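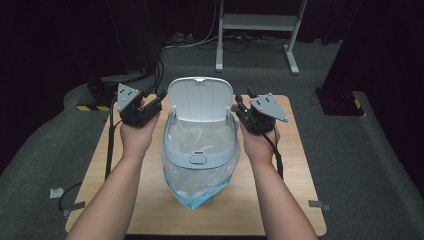 Porque é que a probabilidade nasceu numa mesa de jogo e não numa universidade?
Porque eram os jogadores que perdiam dinheiro quando faziam mal as contas. Os matemáticos chegaram depois, quando alguém lhes foi perguntar como se reparte o prémio de uma partida interrompida a meio.

Capítulo 3
O acaso também se calcula

Tenho de confessar uma coisa: quando andava na escola, eu detestava probabilidades. Parecia-me batota! Passávamos anos a aprender que a matemática dava respostas certas e de repente vinha a professora dizer-nos que a resposta era «talvez» (com uma fração à frente, vá lá). Só fiz as pazes com o assunto muito mais tarde, numa quinta-feira de chuva, a jogar dados com a minha amiga Yesenia Cuautle, que me ganhou dez rebuçados seguidos e se recusou a explicar como.

A história costuma começar em 1654, com uma troca de cartas entre dois matemáticos franceses. O problema era este: duas pessoas jogam a dinheiro, ganha quem chegar primeiro a um certo número de pontos, e a partida tem de parar antes do fim. Quem leva o quê? Metade para cada um é injusto para quem ia à frente. Dar-lhe tudo também não serve, que o outro ainda podia recuperar.

Vamos pôr números nisto. O Leobardo e o Abundio apostam 72 moedas, 36 cada um, e ganha o primeiro a fazer três pontos. Cada ponto decide-se atirando uma moeda ao ar. Param quando o Leobardo tem dois pontos e o Abundio tem um. Antes de virar a página, pega num lápis e propõe uma divisão. A sério, eu espero!

Se jogassem mais uma vez, metade das hipóteses dava a vitória ao Leobardo e a outra metade deixava-os empatados a dois, e com o empate cada um teria direito a 36 moedas. Ou seja, o Leobardo tem 36 garantidas e disputa as restantes em pé de igualdade: fica com 54 e o Abundio com 18. Repara que não olhámos para os pontos já feitos, só para os que faltavam.

Na secção 3.1 vamos repetir este raciocínio com dados, e aí convém teres dois à mão. Na 3.2 aparecem as primeiras árvores de possibilidades (eu desenho-as sempre tortas, podes fazer o mesmo) e voltamos aos rebuçados da Yesenia.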